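4.2 Where things are said to live

Participants in the diary study were asked, for each household object they handled, to name the place it "lived". We had expected this to be the dull part of the instrument. It produced 1,944 entries across 78 households, and a good share of them were wrong, in the sense that the object was found somewhere else when the interviewer went to look.

Ruddock's earlier work on linen cupboards treats this kind of mismatch as forgetting. We are less sure. When an interviewer in Prukia pointed out that the scissors recorded as living in the second drawer were on top of the fridge, the participant agreed at once, added that they were always on top of the fridge, and declined to amend the diary. The second drawer was where they lived. The fridge was merely where they were. Versions of this exchange turn up in 631 entries, and we have coded them as "nominal homes" (see Section 3 for the coding scheme, and the appendix for the argument we had over it).

Nominal homes were most common for objects shared by the whole household and least common for anything with a charger. They also outlived renovations. One family in Shehu continued to assign the good tablecloth to a sideboard they had given to a cousin, who has presumably been wondering about the phone calls.

Containers complicate matters. A basket or tub was often bought to settle a dispute over where something belonged, and then became an object in need of a home itself. Dilwyn Ruddock, commenting on a draft of this paper, suggested we call these "second-order clutter". We resisted for a month or so and have now given in. Open plastic baskets were the favourite purchase in our sample, ahead of lidded boxes, and participants defended them on the grounds that you could see what was in them. Colour was usually explained afterwards, as a system.
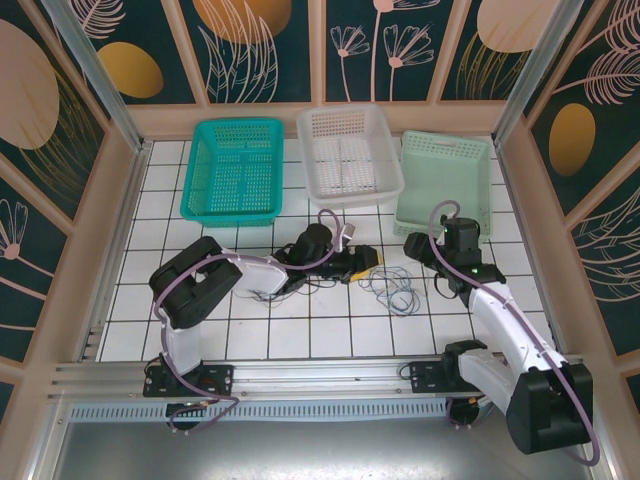
Figure 3. Rectangular plastic baskets with perforated walls, in turquoise, translucent white and pale green.

The systems were seldom shared. In households where two adults each described the colour scheme, their accounts agreed on which basket was whose and on very little else. Children's accounts, where we had consent to collect them, were shorter and matched the contents better. We don't want to lean on this too hard, as the children had mostly put the contents there.

None of it sits comfortably with the Clultex inventory, which assumes one home per object and gives the respondent a single line to write it on. Respondents in the Clinell pilot got around the problem by writing in the margin. We have kept the margins wide.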